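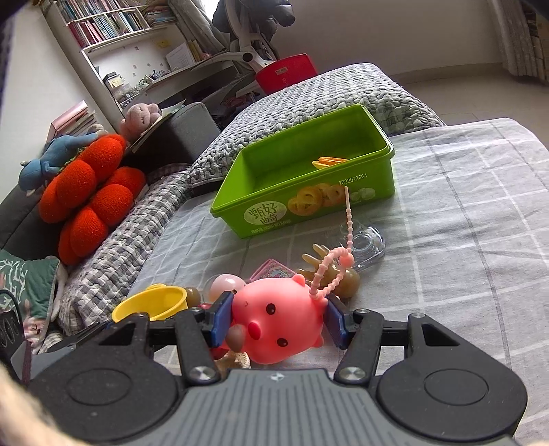

Home News Fixtures Library Juniors Contact

Club > Meetings > Minutes

Filed under: Minutes, Correspondence Chess, Library

Irkden Chess Club
Minutes of the general meeting held January 26, 2024

Present: Syhrul Santoso's apologies were noted at the start and withdrawn when he arrived during item 3. In the room from the opening: Traian Neagu (chair), Saodah Wuisan (minutes), Kamarul Kwok, Ilham Siregar and other members as per the attendance book.

1. Minutes of the previous meeting

Taken as read. Kamarul asked for one correction. Under "Equipment" the minutes had the club lending its demonstration board to Porkar, when it was lent to the Porkar library and the Porkar club had nothing to do with it. Corrected and accepted.

2. Matters arising

The demonstration board has come back. One of the black bishops is missing and a draughts piece has been put in the bag with the others. Ilham to write to the library and ask them to look behind the radiator in the reading room, where the board was hung.

The broken window latch in the small room has been reported to the hall office again. No reply yet.

The letter of thanks to the Ong family for the bound magazines was sent. They rang Traian to say it had arrived and that there is a further carton in the garage, mostly postal chess bulletins, if the club wants it. Taken under item 4.

3. Correspondence match with Porkar

Ilham reported. The match is being played by post card, as the two clubs used to play it, on 8 boards. Porkar have the white pieces on the odd boards. Each side has 60 days of reflection for every ten moves, counted from the postmark to the postmark, and days in the mail are not charged to anyone.

Most of the games are still in the opening. Board three is a King's Gambit and has gone off into a line that neither side seems to like. Board five is a Caro-Kann and has reached an ending already, after a lot of early exchanges, with a rook and pawns each. Ilham thinks it should be held without trouble if our side keeps the rook behind the passed pawn. Kamarul, who is not playing on that board, thought the king was on the wrong wing. Traian reminded the meeting that members are not to analyse current games with the players, and the discussion stopped there.

There was then a longer discussion about a card on board six. Our player wrote a move in descriptive notation, to suit the spirit of the thing, and gave it as Kt-Q2. Both knights could go to Q2 at that point. Porkar have written back politely to say the move is ambiguous and asking which one is meant.

Views were as follows. Kamarul said the match conditions call for algebraic or numeric notation only, so the card was irregular and our player should lose the penalty days. Ilham said the conditions say "should" and not "must", and that Porkar themselves sent a descriptive card on board two before Christmas and we answered it without comment. Syahrul, who had by now arrived, asked what the old rule was. Saodah read out the relevant paragraph from the club's handwritten book of match conditions. Under that rule an ambiguous move may be read by the opponent in whichever way he pleases.

It was pointed out that Porkar have not claimed this. It was also pointed out that they would win a piece if they did.

Agreed: Ilham to reply to Porkar thanking them, naming the knight intended, and accepting five penalty days on that board. From the next card onwards all moves from our side to be written in algebraic, with the descriptive form underneath in brackets for anyone who wants it. If the two disagree the algebraic counts.

Note: Ilham's own spelling of the Porkar secretary's street has been wrong on every card so far and the cards have got there regardless. Correct address now pinned up in the cupboard. 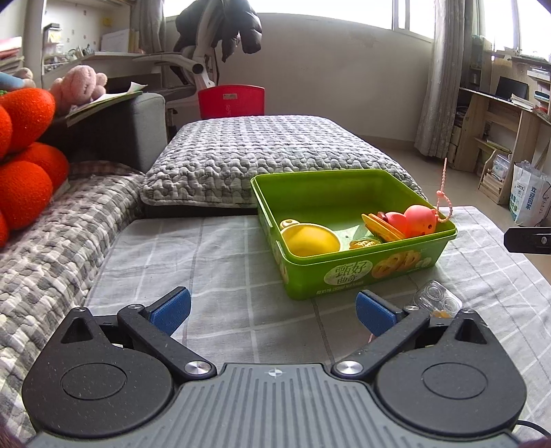
Photo: Ilham Siregar

4. Library

Saodah reported that the shelf list is finished as far as the end of the bound periodicals. The list now stands at 105 titles. Pamphlets and tournament bulletins are not included and will get a list of their own.

Loans are still being written on the inside of the cupboard door by some members. Please use the loans book. The book is on the string.

On the second carton from the Ong family: Saodah was in favour of taking it. Postal bulletins are thrown out by nearly everyone and are hard to find afterwards, and the ones in the first carton had crosstables in them for Irkden players that we hold no other record of. Kamarul asked where it would go. The bottom shelf floods when the hall gutter overflows and the top shelf is already bowed.

Traian asked whether the bulletins could be scanned and the paper passed on. Saodah said she had scanned a few from the first carton and the purple duplicator ink comes out very faint. It can be read if the contrast is pushed up, but it takes several goes a page. She would not want the paper to leave the club until somebody had checked that the scans could be read all the way through.

Syahrul offered a filing cabinet from his shed, two drawers, one of which sticks. Accepted with thanks. The cabinet to stand in the small room against the inside wall. Saodah to collect the carton once it is in place.

There was some talk about the opening survey in the old bulletins and how many of the lines are now thought unsound. Ilham said that was no reason to leave them off the list, and that a reader who wants to know what people here believed about the Evans Gambit in those years has nowhere else to look. Saodah will list them with the rest.
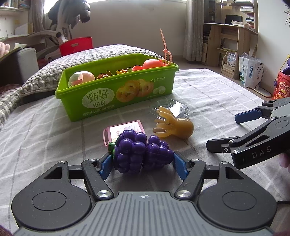

Traian Neagu added that any member who has old scoresheets at home, however badly kept, should bring them in before they are thrown away, and that scoresheets with the result missing are still wanted. He has found his own from his first season and says the handwriting is worse than the chess. He asked that names be written lightly in pencil on the back and that nothing be stapled.

5. Club championship

Kamarul reported. The pairings have been done in Ello this year instead of on the cards. The program gave one player the black pieces three times in a row in the early rounds, and Kamarul has worked out why: a bye had been typed in as a game. This has been fixed and the remaining rounds re-paired. Two players have had their round four opponents changed as a result and both have been told.

Postponed games. The rule is that a postponed game must be played before the next round is paired. Two are outstanding. Kamarul proposed that both be played by the end of the month or scored as lost by the player who asked for the postponement. Syahrul, being one of them, did not vote. Carried.

Adjournments. A member asked in writing whether adjournments with a sealed move could be brought back for the final. The meeting was divided. Those in favour said it would be a nice thing to do for one game and that the club still has the envelopes. Those against said everybody would go home and put the position on a computer -- which would make the sealing pointless. Motion put and lost. The final will be played in one sitting at the usual time limit.

Clocks. One digital clock resets itself when it is tilted. It has a red sticker on the base and is not to be used for rated games. Please do not peel the sticker off. The old wind-up clocks are fine for friendly games but the one with the cracked glass runs fast on the left side.
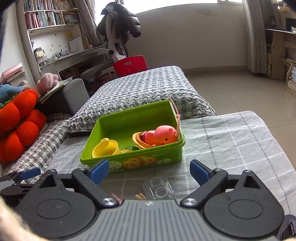 6. Talk in April

Syahrul will give a talk in April on endgame studies and the people who composed them, with positions for the audience to try. He would like the demonstration board, with a full set of bishops. Traian will ask Porkar if any of their members want to come over for it. Tea to be put on beforehand so that the urn is not going while he is speaking.

Syahrul asked that solutions not be called out from the back. He will hand out slips.

7. Subscriptions

No change to the full or the concession rate. Casual visitors to pay $2 a night at the door, into the tin, which goes home with Traian afterwards.

8. Other business

Parking. The hall office has asked members to keep clear of the side gate. Rubbish is collected from there and the truck could not get in last time.

Heaters. The wall heater in the main room must be switched off at the wall and also at the unit. Switching it off at the wall alone sets the timer back and it comes on overnight.

Blitz. Kamarul asked if blitz games could be kept to the small room while championship games are in progress. Agreed. Ilham asked that this include post-mortems, as those are louder. Also agreed.

Website. The results page still shows last year's ladder. Ilham to replace it with the current one and to take down the notice about the Christmas supper.

Actions

Ilham -- reply to Porkar on board six; letter to Porkar library about the bishop; results page
Syahrul -- filing cabinet; outstanding championship game; slips for the talk
Saodah -- second Ong carton; pamphlet list
Kamarul -- remaining championship pairings; notice about postponed games
Traian -- invitation to Porkar for the talk; follow up the window latch

The date of the next meeting will go up on the noticeboard when the hall bookings are confirmed. Meeting closed and the boards were put out.

Minutes taken by Saodah Wuisan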